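The lighthouse post comes back to Hernier

The smallest post room on our list reopens to visitors in April, after a winter of repairs to the roof and the landing stage. Hernier is a rock with a lighthouse, a boathouse and a stone hut, and for most of the year the only residents are seals and a great many terns. The hut has its own postmark. Collectors write in for it from a long way off, and day visitors queue for it in summer.

The boat leaves from the quay at Plidau at 9.15 in the morning and takes just under an hour. It runs every day except Tuesday, when it carries fuel and supplies and has no room for passengers. The Trina is the same boat as last year, with new benches on the upper deck and a bit more shelter at the back. She holds 145 people, and in July and August she is often full by the weekend before, so book early if your dates are fixed.

Landing is by a short gangway and then 10 steps, which can be slippery at low tide. From the top of the steps a gravel path leads up to the lighthouse and branches off to the post room on the left. Dogs are not allowed on the rock between April and the end of July while the birds are nesting. 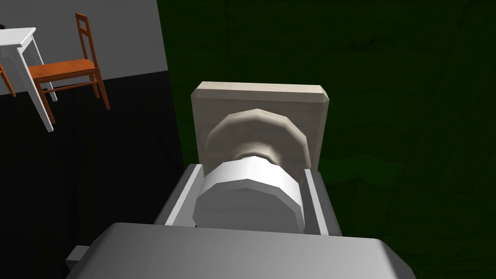
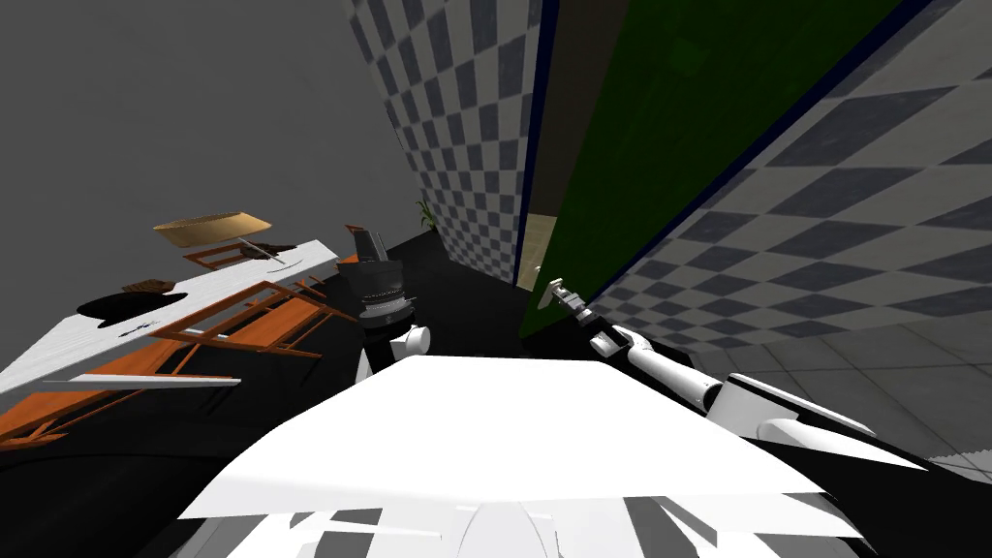

Inside the post room there is a counter, a writing shelf and a rack of cards. The cards are drawn by a printmaker in Plidau and there are four new ones this season, including a rather good one of the old foghorn. Stamps are sold at the normal price. The postmark shows the lighthouse with the sea below it and the name of the rock around the edge, and it changes colour from black to blue on midsummer's day only.

Last season 3,889 cards and letters were posted on Hernier. The bag goes back on the afternoon boat and is sorted on the mainland the next working day, so allow a little longer than usual for delivery. If the sea is rough the bag may wait on the rock for two or three days. This happened several times last August, and a few birthday cards turned up late.

You can also have the postmark without making the crossing. Put your stamped and addressed cards in a larger envelope and hand them in at the ticket office on the quay, where they will go out with the next boat. The limit is 20 cards per person. A special cover for the reopening is being printed in a run of 500, and it will be sold at the ticket office and on the rock until it is gone. Covers cannot be reserved.

The lighthouse itself can be climbed on the half hour. There is no café, but the boathouse has tables and a tap with drinking water, and the boat sells tea and sandwiches on the way out. For a proper lunch, wait until you are back and walk up to Quintela, the village above the harbour, where the bakery stays open until four.

The return boat leaves the rock at 2.30. Tickets are sold on the quay and by telephone, and they can be moved to another day without charge if the crossing is cancelled.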